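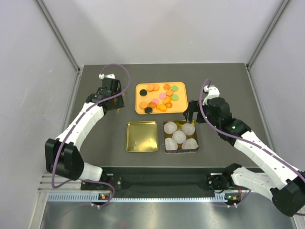
Packing by Remote Control: Gallery

Walcombe bench, two arms

The small pieces start in the orange tray at the back. The paper cups sit in the open tin in front of it, with the gold lid lying to the left.

Introduction

This page covers the packing task on the two-arm bench at Walcombe. A person drives both arms by remote control and packs the cups, and the movements are saved so that a control program can be trained on them later. Each saved run is called a demonstration. The task is one of several in the Jirkenard set, and it is the one visitors ask to see most often.

Page last updated Wed 19 September.

The task

An operator picks small pieces out of the tray with one gripper or the other and puts one piece in each of the five paper cups. Either arm may do the picking. When the cups are full, the operator closes up and brings both arms back to the rest position.

The choice of pieces is left open in most runs. In the patterned runs, the operator is given a layout before starting, such as one color in the center and another in the cups around it. Patterned runs take longer. The operator has to find the right piece in the tray, and it may be under or against another one.

The discs are harder to pick up than the flower-shaped pieces. A disc lying flat gives the fingers very little to hold, and two discs that touch tend to move together. Operators usually come in from the side of the tray with the most open space and turn the wrist before closing the fingers. A few prefer to push the disc to the tray wall first and pick it up from there. Both ways are accepted, and both are in the recordings.

How the arms are driven

The operator sits at a separate desk with a pair of smaller hand-held arms. Moving the left one moves the left arm on the bench, and the same for the right. A squeeze handle on each opens and closes the gripper. There is no force feedback in the handles, so the operator judges contact by eye. New operators squeeze too hard for the first hour or so, and the paper cups show it.

The desk software is Hoststead. It records joint positions, gripper openings and the camera views together, and it marks the start and end of each run when the operator presses a foot pedal. We moved to the pedal in April. Before that, runs were started from a keyboard, and many recordings began with the arms sitting still while someone reached back for the handles.

We also tried teaching by hand on this bench, with a person holding the arm itself and moving it through the steps. It works well for one arm and a short reach. With two arms close together over a small tin, the person's hands and sleeves were in every camera view, so all packing runs are now done from the desk.

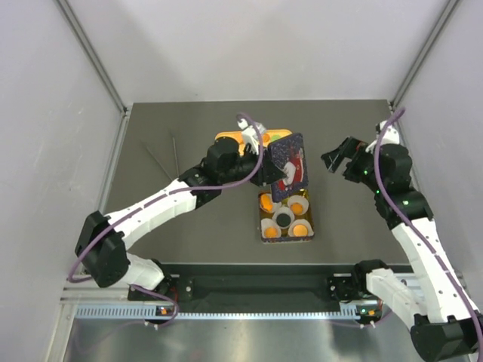 Left gripper closed on a printed card above the five cups. The right gripper is open.

Notes on handling the card

The card is thin and stiff. The left gripper takes it by a corner or an edge, and it has to stay fairly steady while the other arm comes in or waits. Holding it low makes it easier to place but hides the upper cups from some of the cameras. Holding it high gives a clear view and more wobble. Operators are asked to choose one height and keep to it for a whole session.

If the card slips in the fingers, the run continues as long as the operator can correct it with either arm. Corrections are kept and tagged. A run is stopped only if something ends up outside the reach of both arms, or if a cup tips over and loses its piece.

Setting up between runs

1. Return both arms to rest and wait for the desk to show "ready."
2. Empty the cups into the tray. Replace any cup that has a crease in the rim.
3. Spread the pieces by hand. Do not line them up or sort them by color.
4. Put the cups back, one at each corner and one in the middle. They do not have to stand perfectly straight.
5. Set the card and lid where the session sheet says. The positions change from one session to the next.
6. Check that the purple cables hang free of the wrists and can follow the arms through a full bend.
7. Step back from the bench and call "clear" to the operator.

Step 3 is the one most often done badly. After a long session, people start putting the pieces down in the same few places. The session sheet now has a sketch for each run with the tray divided into four parts, and the person resetting the bench follows the sketch.

Recordings so far

Demonstrations recorded, all tasks: 622
Packing demonstrations: 207
Packing demonstrations with a set pattern: 48
Trained operators: 9

These counts include runs with corrections. Runs that were stopped early are stored separately and are left out of the totals. Anyone using the set should read the tags before filtering, as a corrected run and a clean run can end with the cups looking exactly the same.

Known problems

The right wrist drifts slightly downward when it is held still for a long time. It does not matter much during picking, but it shows when one arm is waiting for the other. Operators correct it without noticing, and the small upward movements are in the recordings. The Softić calibration routine reduces the drift for part of a day and is run each morning before the first session.

Bright spots on the gold metal move as the arms pass over it. An early version of the trained program sometimes reached for a reflection in the lid. Lowering the overhead light helped, and so did adding runs with the lid in different positions.

Black pieces are picked less often than the other colors when the operator is free to choose. The patterned sheets for the coming sessions ask for more of them.

Visiting the bench

Sessions can be watched from the desk side of the room. Please do not lean on the bench during a run or reach in to move a piece, even if one has been dropped. Visitors who want to try the handles can ask for a practice slot, which uses the same tray and cups with recording turned off. Requests and questions about the recordings go to Sota Nagano.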